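Cirau Hand Guide Set
Teach-by-hand and remote control kit for two-finger grippers

Home > Teaching equipment > Hand guides > Cirau

Article number: 1128
Availability: in stock at our Gorthorpe warehouse
Page last changed: February 11, 2023

The Cirau is a set for people who want to show a robot arm a task and not write it line by line. You hold two handles, one for each arm, and the arms follow your hands. When you squeeze the trigger, the gripper closes by the same amount. All movements are recorded together with the wrist camera picture, so one file holds everything which the training software needs.

The set can also be used in a second way. Press the grey button on the arm collar and the arm becomes light. Now you can take it directly by the hand and lead it through the movement. We recommend this way for short tasks with a fixed start and end, for example opening a drawer. For soft things we recommend the handles, as your own arm does not come in front of the camera.

What is in the box

2 handles with trigger and wrist strap
2 arm collars with grey release button
1 base station with power supply
1 foot pedal (start, stop, discard)
4 cables, 3 metres each
Printed manual in English and German

The arms, the grippers and the wrist cameras are not included. Please see the page of the Qiu gripper if you still need one.

Technical data

Supply: 24 V
Connection to the computer: network cable
Trigger travel: adjustable in 4 steps
Recording: joint positions, finger opening, camera picture, pedal marks
Suitable for: one or two arms

Working with clothes and other soft things

Many customers ask us if the set is good enough for laundry and tidying work. Our answer is yes, but the person at the handles needs some practice. Cloth does not push back very much, and beginners often close the fingers too far or too early. Please set the trigger travel to the longest step for the first days. The movement of your finger is then bigger than the movement of the gripper, and small corrections become easier.

Kam-wah Chuang, who trains new operators for us, gives this advice: "Take the cloth, lift it a little, and wait for one breath. Look at the camera picture before you move on. If you have caught two pieces together, do not shake them. Decide first if you keep the recording or discard it with the pedal."

It is also useful to record in a normal living room and with changing daylight. A model which has only seen a clean laboratory table will have trouble with cushions, curtains and a bright window.
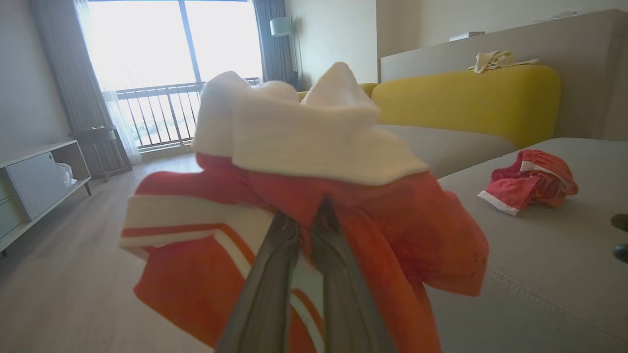

We suggest that you make short recordings and give each one a clear name, such as "pick up from sofa" or "put in basket". Mistakes do not have to be thrown away. With the pedal you can mark the moment of the mistake and then show the correction in the same recording. Nearly all our customers who work with textiles use this function.

Software

The recording program Brarklow is delivered with the set and may be installed on 3 computers. It shows both camera pictures side by side and plays back each movement at half speed. Files can be exported in open formats. A yearly fee is not necessary.

Safety

Before the first use, please check that the emergency stop of your robot is in reach of the person who holds the handles. The pedal is not an emergency stop. Keep children and pets out of the room during recording.

Delivery and returns

Orders are sent from Gorthorpe. You may return the complete set within 24 days if the seal on the base station is not broken. For spare straps and cables, please write to us with the article number.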